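May, Nirnik table. Two arms by remote control today, Kiprono Wanyama driving. I wrote the notes.
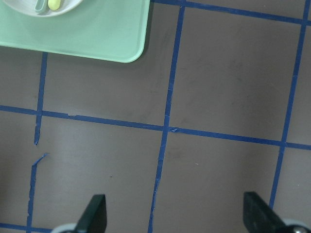 Tape grid

The blue tape is torn in places and must be laid again before the next set. We saved 9 demos and threw away 2, because the driver stopped too long – the model would learn the waiting. Total is now 2,274. 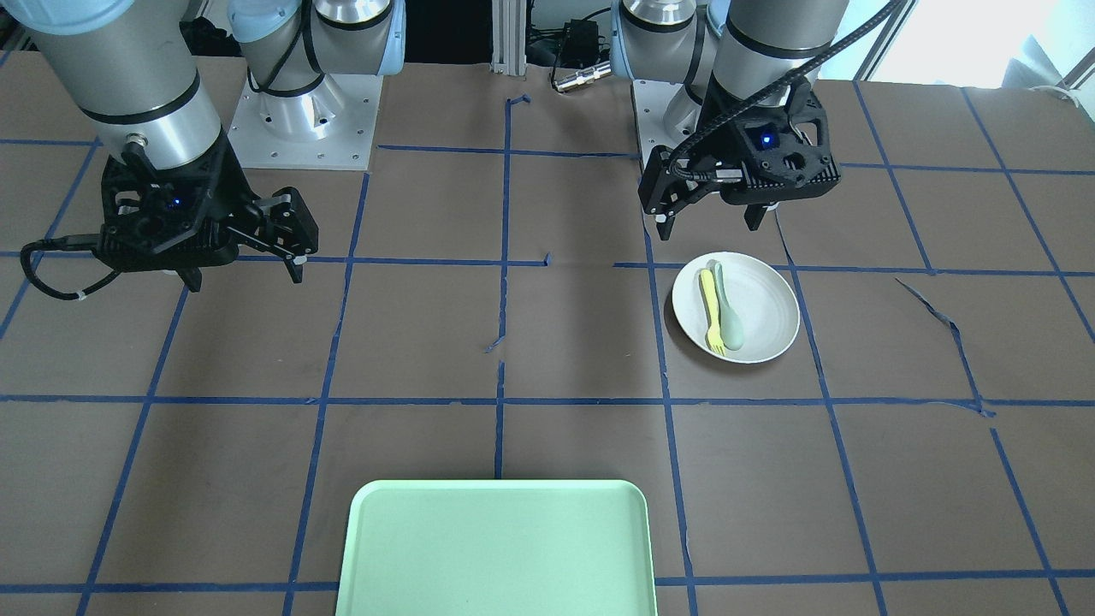

Fork and spoon on the plate, both grippers open.

Next: slower approach with the left arm.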